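Tuesday, March 7, 2023

Towels, again

Quick one because I've got to be out the door by 7 and I haven't even had brekkie.

So the linen cupboard. I finally pulled the whole lot out on Sunday arvo. All of it. Bath sheets, beach towels, the sad hand towels from the old flat, a tea towel from Immont that I swear I've never used. Heaped it up in the hall and then stood there wondering what on earth I'd done.

The cupboard itself is the problem, mostly. It's 74 cm across, which sounds heaps, but there's a hinge on the left side that eats into it and the bottom shelf is slanted. Whoever put it in was having a lend. Anything folded in half and half again pokes out the front and the door won't shut. I've been shutting it with my knee for two years.

Guoqing reckons the answer is fewer towels. Guoqing Xue owns four towels total and washes them all on the same day, so I'm not taking advice there.

What I've landed on is thirds. Lay it flat, fold the long side in to the middle, other side over the top, then in half, then in half again. Comes out as a sort of fat brick. You need floor space for the big ones, the bed's too soft and everything slides, and the dining table had my tax stuff on it (still does). Floor it is. Swept first, obviously. 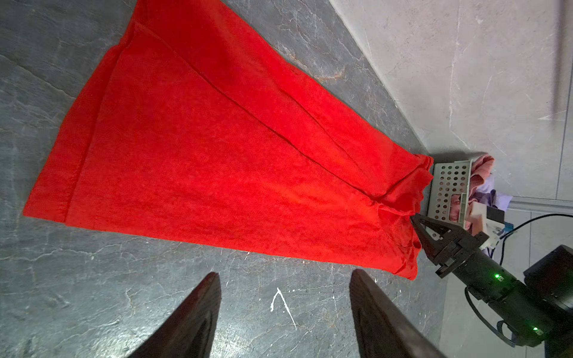
The other thing is smoothing it out before you make the first fold. I kept skipping that bit and ending up with a wonky brick, fat at one end. Flatten, then fold. Takes an extra few seconds. I am not a patient person but it does make a differnce once you stack them.

Colours. I used to sort by colour and it looked lovely for about a day. Now it's by size and that's it. Bath sheets on the bottom, normal ones in the middle, hand towels and flannels up top in the Pomach basket, beach ones in a bag on the hook behind the door because we won't want them again till September at the earliest. Well, maybe Easter if it stays warm.

Chucked out nearly 20 all up - not in the bin, they've gone to the animal shelter, who'll take them frayed or stained or whatever. Zhiqiang is dropping them off on his way to work. If you've got old ones sitting around, ring your local shelter first, some of them only want certain sizes.

Still to do: sheets. Fitted sheets. Don't want to talk about it. I watched a video that went for 15 minutes and at the end of it I had a ball, same as when I started. Might just roll them and stick a rubber band round.

Oh and the door shuts! Forgot to say. One finger, no knee.

Right, toast. Will do the sheets post on the weekend if I get thru them.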